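Unit 7: Coordinating Two Arms in a Shared Workspace

Course notes, Robot Software Laboratory
Instructor: Liesl Ortner
Laboratory supervisor: Sakda Inthanon

7.1 Scope of this unit

Unit 6 treated the motion of a single arm among fixed obstacles. This unit extends the planner to two arms mounted over one table, where each arm is a moving obstacle to the other. Students should have a working solution to Assignment 5 before starting, as the collision checker written there is reused without change.

7.2 Frames and calibration

All poses in this unit are stated in the table frame. Each arm reports its tool pose relative to its own base, and the two base frames are related to the table frame by fixed transforms stored in the cell configuration file. An error in either transform will appear as a constant offset between the two tools. It cannot be corrected by tuning the controller.

The wrist camera has its own transform to the tool flange. Students are to run the Zavanov calibration script at the start of every session and to record the residual in the group log. Groups that skip this step will be asked to repeat the session.

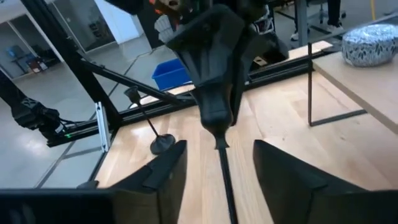
7.3 Planning for both arms

Two approaches are considered. In the first, the joints of both arms are combined into one configuration vector and a single plan is computed. This method can find motions that require the arms to give way to each other, but the search space is large and planning times vary a great deal. In the second, a path is planned for one arm, and the other arm is then planned against the space the first will occupy over time. The second approach is faster and may fail where a joint solution exists.

The laboratory planner, Skisis, supports both. The default is the second, with the left arm given priority. Priority may be changed in the task file, one line per motion segment.

7.4 Timing and synchronization

Both controllers run at 100 Hz and share one clock. If either arm misses 2 consecutive updates, the supervisor process brings both to a controlled stop. Students must not disable this check. After a stop, replan from the measured joint positions and discard the remainder of the old path.

7.5 Laboratory exercise

Using the supplied task file, bring the two grippers near each other above the table and return both arms to the home position. Keep a clearance of at least 18 mm between all links, as reported by the collision checker. Run the task with each priority setting and submit both clearance plots.

Reports are due at the start of the Tuesday session. Questions on the planner should be sent to Parveen Wijesinghe, and questions on grading to Usa Chaiyaporn.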